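Plesteo wants $6 a month to tell you what you own. The app, launched in January out of a converted mill in Fillholm, asks you to log every drawer, shelf and closet in your home. Do that, the company promises, and you will stop buying things twice.

I tried it. The kitchen alone ate two evenings, and by the end I had a tidy list of 100 items and a sink full of dishes. A week later I bought another can opener. The list had not come up in my mind at the store, and I doubt it comes up in anyone's.

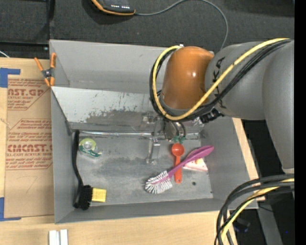
An orange measuring spoon and a roll of clear tape share a metal bin.

Sarla Thakur, who studies household habits at Doherty College, is not surprised. She followed 2,137 homes for a study of clutter and found that people who kept lists owned as much as people who did not. "They felt better about it," she told me. "That's worth something. I'm not sure it's worth a subscription."

Plesteo's founder, Cleiton Batista, says her work came before apps like his and that his users report spending less. I asked to see the numbers. He sent a slide with an arrow on it - no scale, no dates.

My mother kept her spare tape in a cookie tin and always knew which one.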